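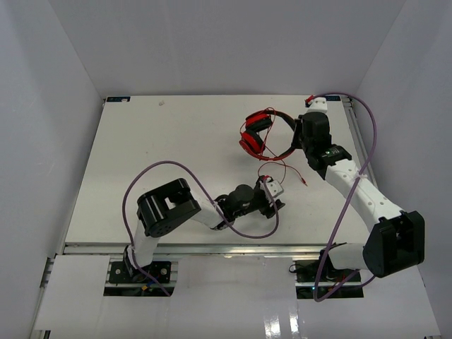 Subject: Re: [murnlow-list] Fastel bow or keep saving for the lance?

On 7th April a list member wrote:

> Hi all, returning player, been away since August and a lot has moved.
> I have 17 Fastel bars in the bank and I can't decide what to do
> with them. The bow looks great on paper but everybody in the
> harbor keeps telling me to wait and make the lance. I mostly play
> alone, in the evenings, and I die a lot in Trarotholm, usually on
> the stairs before the second gate. Is the bow still any good after
> the patch? And is the Ramasamy pack safe to run with it? My old
> save has it switched on and I'm scared to touch it.

Welcome back! I was in the same boat last winter, with a bank full of bars and no plan, so let me tell you what I did, and you can do better than me.

I made the bow. I love the bow. It's slow to draw now (that's the patch, they added a little wind-up before the first shot) but once you're moving the second and third arrows come out as fast as they ever did, and on those stairs you have a nice long line down to the landing. The archers on the landing can't see you if you stay behind the broken railing on the left side – crouch, shoot, crouch again, it's dull but it works. I went from dying every run to clearing it most nights. The part right after the gate is still horrible and I have no advice for you there except to bring more soup than you think you need.

The lance is better, sure. The people in the harbor are right about that. But it takes 21 bars plus the eel hide, and the hide only drops from the big one under the bridge, and if you're playing alone that fight is a real slog. I did it with a friend and we still used up nearly everything we were carrying. So you'd be sitting on your bars for weeks, running around with whatever starter stick you have now, and getting more and more annoyed on the stairs. I'd rather have something fun in my hands!

One thing that tripped me up: the recipe in the old guide is out of date. It says you can craft the bow at any forge and you can't anymore. You have to take the bars up to the cold forge, the one past the windmill, and the menu won't even list the bow unless you have the string in your bag (in the bag, not in the bank, I walked back down that hill twice before I got it). The string is cheap, the woman at the rope stall sells it, but she closes when it rains. 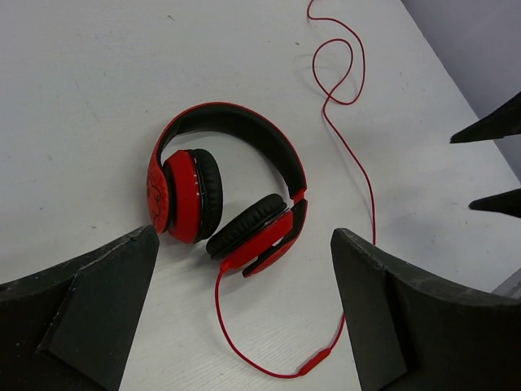

Can you get your bars back if you change your mind about the bow?

You get 2 bars back if you melt it down at the cold forge, and the rest are lost. The string is lost too.

So don't craft it half asleep, like me. If you have a friend with one, ask to borrow it for a run first. Borrowed weapons lose a bit of their damage but the draw speed is the same, and the draw speed is what you'll either like or hate.

About the Ramasamy pack – I still run it and it has been fine for me with the bow. Mine is the newer version, though, and I remember people here having trouble with old saves where the arrow count went blank and stayed blank. Copy your save folder somewhere safe before you open the game, then update the pack, then load. If the count is blank, switch off the pack's inventory screen and keep everything else on. I do miss the pretty icons when it's off, but the plain ones are easier to read anyhow.

If you go with the bow, put your first upgrade into grip and leave range alone until later. Range sounds good and then you're in a hallway in Trarotholm where you can touch both walls.

I'm on most evenings if you want company for the eel. Bring soup, and could somebody who has the current lance recipe please check whether the hide has to be dried first? I have two in the bank and I forget which kind I used.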